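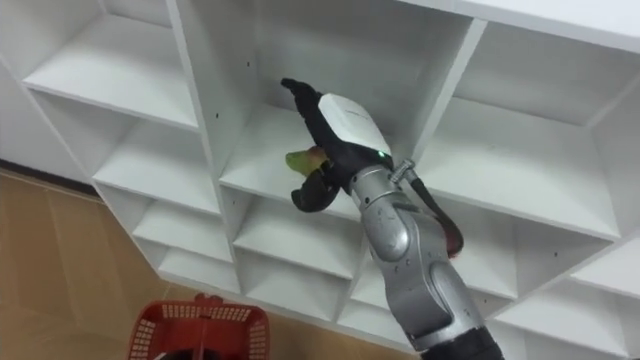 Pruda adds open-front cube shelving to its storage line

Pruda has added an open-front cube unit to its Luik range of storage furniture. The unit is sold in white only and goes on sale through the company's own shops and its trade catalog on 1 September 2023. A version with doors, announced in May, has been held back until the hinge supplier can meet the order.

The Luik unit is a grid of square compartments formed by thin vertical dividers and full-length shelves. The surface is a glossy white laminate on all visible faces. Edges are banded at the factory and need no finishing on site. Each compartment is rated for a load of 14 kg, spread evenly over the shelf. The rating does not apply to the top panel, which should carry light items only.

The assembled unit stands 187 cm high. It is shipped flat in 2 cartons, one holding the long panels and the other the dividers and fittings. Assembly calls for a hex key, which is supplied, and a rubber mallet, which is not. The dividers slot into grooves in the shelves and are locked with cam fittings from the rear. Pruda states that the dividers carry part of the load and must all be fitted before the unit is stood upright.

A wall bracket is included and must be used wherever the unit stands on a hard floor. Wall screws are not supplied, as the correct type depends on the wall. On carpet, the company asks buyers to place a rigid board under the base so that the bottom shelf does not sag between the supports.

The unit is meant for homes, classrooms and small shops. Pruda lists toys, folded clothes and dry goods among the usual contents. Fruit and vegetables may be kept in the compartments, but damp produce should be dried first or placed in a tray. Standing water can enter the joints between shelf and divider and lift the laminate. Cleaning is done with a soft cloth and mild soap. Scouring pads and solvent cleaners will dull the gloss.

Baskets and bins are sold separately under the Plekex name and come in fabric or plastic. The plastic type can also be used on the floor for sorting. Buyers who already own baskets should measure them with the handles raised, as the opening of each compartment is slightly smaller than the space behind it.

The first production run is limited to 400 units, made at the company's Pletutura plant. A second run is planned once the doors are available, and the two versions will share the same panels. Doors will be offered as a separate kit that fits units from the first run without drilling.

Spare cam fittings and wall brackets can be ordered from the trade catalog. Damaged panels are replaced singly, and the buyer must give the panel code printed in the assembly sheet.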